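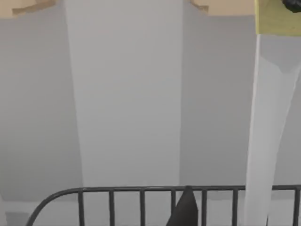
Wundix 41 Half Mask Respirator, reusable

Two-filter half mask for use with Wundix bayonet cartridges. Facepiece in soft thermoplastic elastomer, head harness in woven elastic with a four-point cradle. Supplied without filters.

Item no. 1853-S (small), 1853-M (medium), 1853-L (large)

Typical applications: spray painting, solvent transfer, grinding, sanding, handling of powders. Not for use in oxygen-deficient atmospheres or where the contaminant or its concentration is unknown.

Technical data
Weight without filters: 132.0 g (1320 dg on older Poojary data sheets)
Connection: Bident twin bayonet, quarter turn
Exhalation valve: silicone disc, replaceable
Storage: dry, out of direct sunlight, in the closed bag

Filters
Use filters in matched pairs only. Particle filter 646-P fits directly on the facepiece. Gas and vapor cartridge 646-A can be combined with a prefilter and retainer, ordered separately. Cartridges from the earlier Poojary screw-thread series do not fit and no adapter is available.

Fit
A seal check must be made each time the mask is put on. Facial hair under the sealing edge prevents a seal. If the user is between two sizes, order the smaller size for fit testing first.

Cleaning
Remove filters. Wash the facepiece in lukewarm water with mild detergent, rinse, and air dry. Do not use solvents. Inspect both inhalation valves and the exhalation valve before reassembly.

Spare parts
Exhalation valve disc, pack of five
Inhalation valve, pack of ten
Head harness, complete
Valve cover

Packed one per bag, eight per carton. Stocked in Dirkimholm. Size L is back in stock in May. For carton pricing and fit test kits, contact Yolanda Pruitt, respiratory products.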